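## 4. Handing a Bench Over to the Gripper

Applies to the packing benches at Trededcombe. Read it before your first shift alongside the Gatotlow cell, or during it, as most people do.

### 4.1 Before you start

The cell takes over the reaching and the holding. You keep the deciding, the tidying and the blame. Your job title has been changed to Bench Lead, and the chair is the same.

1. Sign in at the panel with your badge. If the panel greets you as Pondon, the last shift didn't sign out. Press **Switch User**.
2. Load the day's job sheet. The Yao scheduler will offer to reorder it for you. You may decline twice.
3. Check that the speed dial is set to 2. It goes up to 10, which was somebody in sales.
4. Walk once around the bench and take away mugs, phones and sleeves of crackers. The gripper has no opinion on crackers but will pick them up very carefully.

> **Caution:** Keep hands outside the yellow line while the lamp is green. "I was only straightening it" has appeared on every incident form filed since August.

### 4.2 Rehearsing a pick

Every new part is rehearsed in the simulator before the real arm goes near it. You used to learn a part by dropping a few. Now the simulator drops them, and you watch.

1. Open **Rehearse** and choose the part from the list. There are 269 entries, sorted by the date someone thought of them.
2. Set the part upright on the virtual bench.
3. Bring the gripper in low, with one finger to each side of the part.
4. Stop and look before you close. Check the gap on both sides, and don't trust the shadows to tell you how far away anything is.
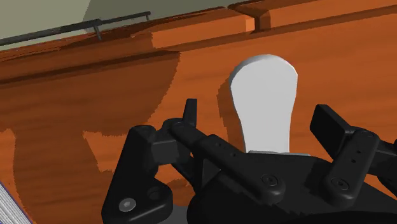
One packer on the late shift says she would still like to feel the weight of a part before signing it off, and that a gray shape on a screen has never once told her it was slippery. Her request for a sample tray at each bench has been approved, so take the real part out of the tray and handle it before step 5.

5. Press **Close**, then **Lift**.
6. Repeat until you have 10 clean lifts in a row. Allow about 10 minutes, or a long lunch for anything with a handle.
7. Press **Sign Off** and enter your initials. They stay on the part record for good.

**Note:** If a rehearsal fails, write down what you would have done by hand. The comments box holds two lines. Use the back of the job sheet for the rest and leave it in the tray by the panel, where the day lead collects it before first break.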